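Wednesday, open day, written up same evening before I forget it all

Doors at ten, we were nearly ready at ten. Landach stand went up last because the van was late, so the folding demo got the corner by the glass and the pick-and-place got the good spot by the entrance. Should be the other way round next time — people want to see cloth move, they've all seen a box go into another box.

Counter on the door said 212 by closing. More than June. Two school groups, one from the college, the rest walk-ins and a few from Jotwood who came mostly for the lunch.

**Morning**

- Arm cell up and homed by 09:40. Emergency stop tested twice, Vratislav watching.
- Old slides on the wall screen for the first hour, with the wrong logo. Changed at eleven.
- Sound in the hall is awful. Anyone past the second row of chairs heard nothing. Need a proper microphone or a smaller crowd.
- Pick-and-place ran with no stops till lunch, then dropped the same part four times in a row. Suction cup had a split. Spare was in the OTHER toolbox. Put a spare in both.

Vratislav Charvát gave the talk at eleven. Good, a bit long. His main point was how many demonstrations go into one dull household job. The folding set now stands at 2088 recorded, 1877 kept after checking. Someone asked what was wrong with the ones thrown out and he went through it fairly: hand slips, cloth leaves the view, operator starts before the recording does. Target was 2000 kept. We're short and he said so, good for him.

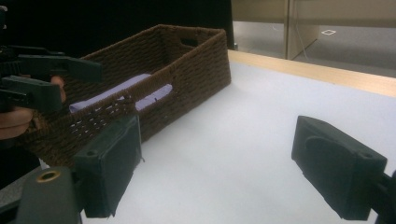 Hand-held grippers were the thing people asked about most, and we'd only planned ten minutes for them. Started each group with the bare grip, no cloth, just open and close, so they get the feel of how far the fingers travel. Then one in each hand. Adults squeeze far too hard. Kids are better, they go slowly. For the table work we kept to the woven basket with the lavender cloth folded in the bottom, and the tall sides make it a harder reach than it looks, you have to come in from above and keep the wrist up or you catch the rim. Same thing the arm struggles with so it made the point without me having to say much. The long side of that basket is coming undone on one half, weave has gone loose and gappy. Needs either a stitch or replacing, but if we replace it get a different one on purpose, the set could do with more variety anyway. Also the left finger on the gripper has a bit of frayed strip hanging off the bottom edge. Trim or re-stick before Friday's session, wherever the tape's gone.

**Questions people asked (for the sheet)**

- Why two fingers and not a hand? Asked by every group. My answer got shorter each time. Short version: fewer things to break, and the arm has the same two.
- Does the robot see what I'm doing *now*? No, it gets recorded and used later. Say this first, it worries some people.
- How long till it can do my ironing? Laughed it off, then the woman wanted a real answer. I said I didn't know.
- Is it strong enough to hurt you? The hand-held one no, the arm yes, hence the fence. Walk them over to the fence and show them the light gate, works much better than telling.
- Could you do it with a sock? We tried it with a sock. Mixed.

**Başaran visit**

Three from Başaran came at two, wanted the quiet version. Took them round the cell, then the grippers, then sat down with the recordings. They're interested in the checking step more than the robot. How long does one take to check, who decides, do two people agree. I gave them what I had, which wasn't a lot on the last one. We've never measured agreement properly. Worth doing: take a small batch, two of us mark it separately, compare. Vratislav wants it blind, fine by me.

They also asked if we'd lend a pair of grippers for a month. Said I'd ask. Against it myself until the second pair is back from Plidel — we'd have nothing to record with if one broke.

**Problems / to fix**

- Cable from the wall to the demo table crosses where people walk. Taped it at half past ten, should of been done the night before.
- Wall clock in the hall is seven minutes fast, two groups turned up early and stood about.
- Visitor badges ran out. Used sticky labels.
- Arm's folding run: two good ones, one where it folded the cloth then unfolded it again on the way out. Got the biggest cheer of the day. Log saved, havent looked yet.
- Nowhere to put coats.

**For next time**

Swap the corners. Grippers get twenty minutes per group, talk gets cut to fifteen. Two people on the grippers, I couldn't hold the queue and show the grip at once. Print the questions sheet larger.

Packed down by six. Grippers charging on the bench, basket back on the shelf, suction cups ordered (six, small size). Plidel to ring tomorrow re the second pair.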